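Talks › Automation › Speaker notes

Show it, don't code it? Notes for the Mesbridge session

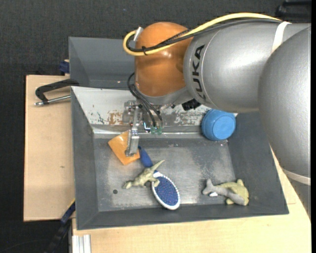
KUKA arm over the tray, gripper on the orange sponge.

Open with the sales line: "anyone can teach it in an afternoon." Ask for hands up from people who have tried. Wait.

Slide 2. Two ways of showing. By hand: you take hold of the arm and push it through the job. Remote: you sit off to the side with a controller and drive it. Vendors talk as if the two give you the same thing. I don't believe they do. Your hands feel the weight of the sponge's drag when you push the arm. On the remote you're mostly guessing from what you see.

Slide 3. Back to the tray. A sponge is kind. It squashes, so you can come down a bit low and get away with it. The hairbrush has the toy dinosaur lying partly over it – which one do you go for first? Whatever you choose, you've just taught a preference you may not have meant to teach. The blue lid against the back wall is the one I'd ask any salesman to pick up. Flat, thin, sloped side right next to it.

Slide 4. Numbers from Stirkarwood. 429 demonstrations recorded, 300 kept. Ask where the rest went. Their answer was "operator error", and I'd like to know who decides that. If you throw away every fumble, the robot never sees how to get out of one.

(Skip if short of time: the Zudurach claim of 4,000 picks. Same six objects throughout. Say so and move on.)

Slide 5. Credit where due. Masanobu Chiba's point in October was fair: writing the motions out by hand is slow too, and gets thrown away when the bin changes. Agree with him. Then ask what happens to the demonstrations when the bin changes.

Questions. Someone will ask about cost. I don't have a good figure for operator hours, and I'm suspicious of people who do.

Related items
Takeda workshop: slides and handout
Remote control or hand guiding? A reply
Bin picking at Stirkarwood, part 2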